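How to document intra-group service charges

Groups that centralise payroll, IT support or legal work usually recharge the cost to the companies that use it. Tax authorities in most countries accept such charges, provided that the paying company received something of value and that the price is one an independent party would have agreed. Most adjustments in this area come from missing paperwork. The steps below set out a working file for one charge between two companies, using a parent (Hatura) and a subsidiary (Tillman) throughout.

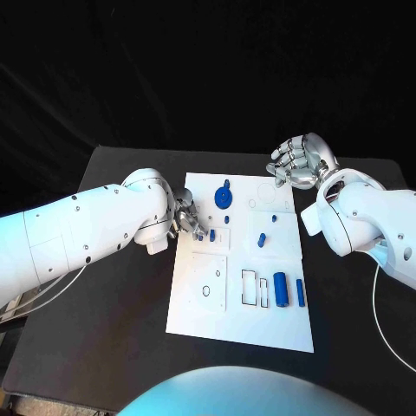
By the Gredwood tax desk

30/08/2019

Before you start

You will need the trial balance of the service provider, a list of its cost centres, the service agreement currently in force and the headcount of each group company at the year end. If the agreement is unsigned, have it signed before going further. Do not backdate it. Record the date of signature and the date from which the services were in practice supplied, and keep evidence of the second.

Step 1. Separate the services

List every activity performed by the provider and put each one under a single heading. In the Hatura file there are 9 headings, of which the largest is payroll processing. Shareholder activities, such as preparing the parent's own consolidated accounts, are taken out at this stage and stay with the parent. Duplicated activities are also taken out, unless the duplication is temporary and the reason is noted. Where Tillman has its own legal staff, for instance, a charge for general legal advice needs a note saying what the parent's lawyers did that the local team did not.

Step 2. Build the cost pool

For each heading, add up direct salaries, employer contributions, software licences and a share of premises costs. Tie the total back to the trial balance. Costs bought in from third parties and passed on unchanged are shown on a separate line, as they will often carry no mark-up. The treatment of share-based pay differs between countries and should be checked locally.

Step 3. Choose an allocation key

The key should follow the use made of the service. Headcount suits payroll and human resources; the number of user accounts suits IT support; turnover is a last resort and is frequently challenged.

Worked example. Hatura runs payroll for 2000 employees across the group, of whom 414 work for Tillman. Tillman's share is therefore 414 divided by 2000, or 20.7 per cent. If the payroll cost pool is 400 (in thousands), the cost allocated to Tillman is 82.8 before any mark-up.

Keep the key unchanged from year to year. If it has to change, write down the reason and show the result under both the old key and the new one.

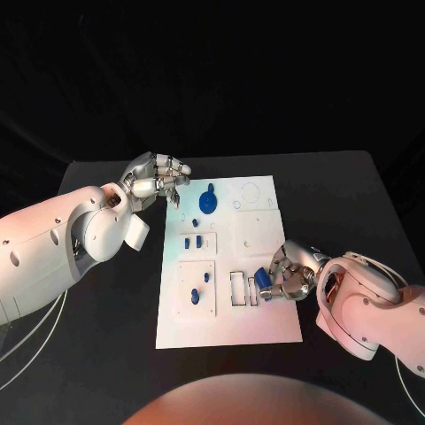
Step 4. Apply the mark-up

Apply the agreed percentage to the allocated cost, leaving out the pass-through line from Step 2. Some countries allow a fixed rate for low-value services without a benchmarking study. Where the paying country does not, a study is required, and it should be refreshed in line with local rules. Check the definition of low-value services in both countries, as research and manufacturing services are commonly excluded from it.

Step 5. Collect evidence of benefit

Tillman should hold this evidence itself. Monthly payroll reports, support tickets, e-mails giving advice and minutes of review calls are all suitable. A general statement that the group provides support is of little use. File the items by heading, using the same order as the cost pool.

Step 6. Invoice and true up

Invoice quarterly on budgeted cost and adjust to actual cost after the December close. The adjustment invoice should quote the agreement, the period, the heading and the key. Check withholding tax and VAT before payment. If the agreement was last amended through a side letter, as in the Prukia file, attach the letter to the first invoice it affects.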